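Leave the Office Door Open
Oct 9, 2023

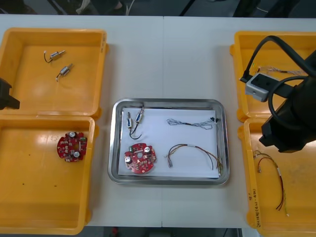
My old chemistry professor, Vesela Stoyanova, kept her office door propped open with a broken stool for 37 years. I must have walked past that stool a hundred times my freshman year before I got up the nerve to step over it. I had a 20 on my first exam (out of 100, yes) and I was pretty sure she'd tell me to switch majors. She handed me a pencil and asked me to draw what I thought a bond was. We were there until dinner.

I've been thinking about her because my alma mater wants to move faculty office hours to an online booking system called Helidon. You pick a slot, you type in your reason for visiting, you get a confirmation. My friend Randi Sjöberg teaches there now and she likes it a lot. She used to sit alone most Tuesdays and then get mobbed the day before a midterm, and I can't blame her for wanting some order.

But that box where you type in your reason! I didn't have a reason at eighteen. I had a bad feeling in my stomach and a crumpled exam. If a form had asked me to explain myself I would have closed the page and gone back to the dorm, and I'd probably be selling boats with my cousin today. (He does fine, by the way. I get seasick.)

I know the lecture sections are bigger than they were. Intro chem has 162 students this fall, and one instructor can't hold a two-hour chat with each of them. Fine. Book most of the week, then, and leave one afternoon loose. Put it on the syllabus, put it on the door, and let people wander in with nothing prepared.

Ottó Gulyás, who was in my class and now teaches high school physics, thinks I'm being sentimental. He says the shy kids in his classes would much sooner tap a button than knock, and he may be right about some of them. I was a shy kid too, though, and what got me in was hearing somebody else in there laughing over a botched titration. You don't get that from a calendar -- or I never have, anyway.

Vesela retired in June. I drove up for the party and asked what had happened to the stool. She'd taken it home, and it holds her garage door open now while she works on her tomatoes.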